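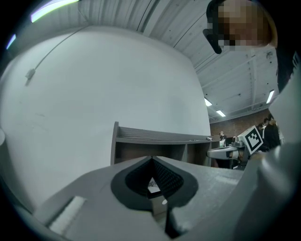
Cluden Kitchen Set
Updated Sat 30 March

Cluden is a set of 16 new kitchen objects for build and buy mode, and it's the biggest thing I've put up since I started making furniture for the game. It began as one cabinet back in October, when I was building a farmhouse for my legacy family and couldn't find a counter that looked a bit worn without looking dirty. Then the cabinet needed a sink to go with it, and the sink needed a window shelf, and, well, you know how it goes!

The counters and cabinets come in 43 colors. I know that's a lot of scrolling, so I've put the plain painted ones first and the two-tone ones after that, with the bare wood finishes at the very end. My own favorite is the dusty green with brass handles, which I've now used in three houses in a row (sorry, family). The island uses the same colors as the counters, so you can match them up or mix them however you like.

What you get:
Counter, with all corner pieces
Island
Wall cabinets, tall and short
Farmhouse sink
Stusus stove and hood
Fridge
Taso dining table, chair and bench
Window shelf
Plate rack
Bread box
Hanging lamp
Tea towel
Jar clutter
Wall clock

The stove is the heaviest mesh at roughly 2,000 polygons, and everything else is well under that. I play on an old laptop and a full kitchen runs fine for me, but if yours struggles, try leaving out the plate rack first – all those little plates do add up.

Everything is base game compatible. The tea towel and the jars will sit in any small slot, and the bread box needs a medium one. If you want to place the clock lower on the wall you'll have to turn on free placement.

To install, unzip the file and put both packages in your Mods folder. The meshes are in one and the extra colors are in the other, so please keep them together or you'll see the wrong swatches. If you had the first version, delete it before you add this one. The gap behind the corner counter is fixed, and the fridge door opens the right way now.

Recolors are very welcome as long as you don't include the mesh and you link back to this page. Please don't put any of it behind a paywall.

Big thanks to Ulla Lindqvist for testing, and to Ebenezer Aryee, who spent a whole evening helping me sort out the shadows under the wall cabinets.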